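Search Type and hit enter

Plumiseck Table Linens: Your Questions

Filed under: Shop Talk, Washing & Care, Kids' Table

I run this little shop by myself, so I answer the same emails a lot (which is fine, I like email!). Most of what people ask me is on this page. Last tidied up Sunday, October 4, 2020.

Who makes your placemats?

I cut and hem the cotton ones in my back room. The printing is done by Jonudby, a small print shop two towns over that I've been using since I started. They're slow and they're wonderful. Order early if you need something for a holiday.

How do I wash them?

Cold water, gentle cycle, inside a pillowcase if you've got one to spare. Hang them up to dry. I know the dryer is tempting, but I once put 2 of my own in on high and they came out the shape of potato chips. Iron on the back side only, never on the print.

Will dark colors bleed?

They can, a bit, in the first couple of washes. Keep them away from anything white and you should be okay. If you're still seeing color in the water after that, write to me and we'll figure it out.

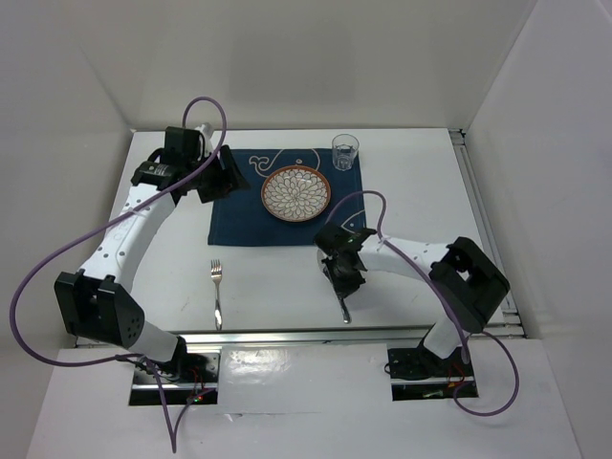 What should I get for a kid's table?

I get this one more than any other, and I have opinions. Go dark and go simple! Pale mats look sweet for about a week and then spaghetti night happens. A navy mat with one animal in thin white lines, like the whale with its tail curling up in the corner, gives a kid something to look at and still looks fine when the grown-ups eat there too. I'd skip anything with lots of tiny printed pictures, which look busy the minute you put a plate down.

Can I order a custom size?

Yes, if you want 4 or more of the same. Measure your table first, please, and send me the numbers in inches. Custom orders start at $70 and I can't take them back once they're cut.

Do you ship free?

Orders over $100 in the lower 48 do. Everything else goes at whatever the post office charges me.

Why did you stop carrying the Cestetti runners?

Oh, I miss them too. The fabric changed in March and I didn't love the new weave, so I sold what I had left and let them go.

Do you have a real store I can visit?

No, but I share a shelf at Chowdary Home Goods. It's a small selection, so call them before you drive over.

Questions? Use the contact form | Copyright 2020 Plumiseck | Back to top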